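Taking an Old Desktop Apart on the Bench

Most desktop towers that come into a home workshop need the same few things: dust out, a memory swap, a drive pulled, or the whole lot stripped for parts. The tips on this page are for that kind of work. They assume a standard tower case and a bench you can walk up to from the front. Laptops and all-in-ones are covered on a separate page.

Before you start

Shut the computer down, switch off the supply at the back and pull the power cord. Then press the power button once and hold it for a few seconds to drain what is left. Unplug the monitor, keyboard, network and anything else. If you are not sure which plug goes where, put a bit of masking tape on each one and write on it.

Do not open the power supply. It can hold a charge long after the cord is out, and there is nothing inside that you need to clean by hand. Blow it out from the outside and leave the screws alone.

Take off loose sleeves and rings. Wear a wrist strap if you have one and clip it to bare metal on the case, not to paint. Without a strap, touch bare metal on the case before you pick up each part, and work on a hard floor. Carpet and wool socks are the usual cause of static trouble in winter.

Setting up the wall behind the bench

A bench fills up fast. Anything that can go on the wall should go on the wall, so the table stays free for the case and the parts coming out of it. Ribbed metal panel works well as a backing. It wipes clean and it will not swell if the shop is damp, which is a problem with cheap pegboard.

Holders can be bought, cut from scrap or printed. Slotted clips suit thin things such as flat rulers, spudgers and tweezers. Open square holders are better for drivers and brushes. Hang heavy items low and the ones you reach for most at elbow height. Leave a gap under the lowest holder so you can lift a tall part without knocking it.
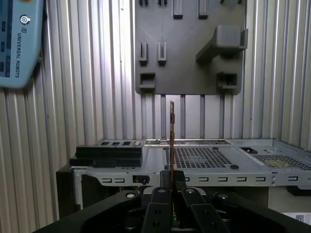 Dark gray tool board on a ribbed metal wall, with a circuit board held upright in front.

Bare circuit boards should be handled by the edges and kept off the bench top while you work. Standing them upright saves room and keeps dust from settling on the face. A slotted block of wood will do the job if the slot is wide enough that you never have to push. For anything going into storage, use an antistatic bag. The bag goes around the board, not under it.

Laying the case down

Work with the tower on its side and the open side up. You get light straight down onto the motherboard, parts do not drop when the last screw comes out, and you can push memory into its slots without the case rocking. Stand the removed side panel on edge against a leg of the bench, where it will not be stepped on.

If your bench top has slots or grooves, lay a shallow tray beside the case for screws. A screw that rolls into a slot can take longer to get back than the repair did. An old muffin tin is good for this. Use one cup for case screws, one for drive screws and one for the motherboard, because the threads are often different and the wrong one will strip the hole.

Order of work

1. Take a photo of the inside before you touch anything, with the cables in place.
2. Vacuum the bench and the outside of the case, but keep the vacuum nozzle away from the boards.
3. Blow dust out with short bursts of air. Hold the fan blades still with a finger while you do it.
4. Unplug drive cables at the connector. Pull on the plug, never on the wires.
5. Take out the drives. Many cases use colored plastic tabs here, and these need a squeeze or a slide instead of a screwdriver.
6. Open the latches at the ends of the memory slots and lift the sticks straight up.
7. Leave the processor for last, and leave it in the socket if you have no reason to move it. 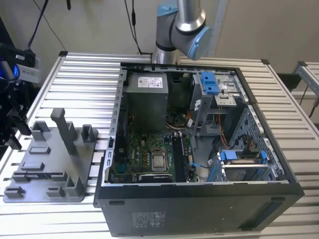 Estrella Cuautle wrote in to say that step 5 should come before the dusting. She finds that most of the dirt sits behind the drive cage and the air only pushes it further in. Her other advice was to get the cables out of the way with a strip of hook-and-loop tape, tied back to the edge of the case, before starting on the memory.

That is a fair point for a very dirty machine. On a lightly used one either order is fine.

Old plastic

Drive clips and latches get brittle with age. Warm the room first if the shop has been cold overnight, and press slowly. If a tab does snap, the drive can usually be held with 2 ordinary drive screws through the side of the cage, as long as the holes line up.

Putting the parts away

Label each part the day it comes out. Write what it is, what it came from and whether it was tested. "Memory, old office tower, not tested" is enough. Wipe the drives or keep them locked up, and take dead boards to an electronics recycler with the cables. Steel side panels can go with scrap metal.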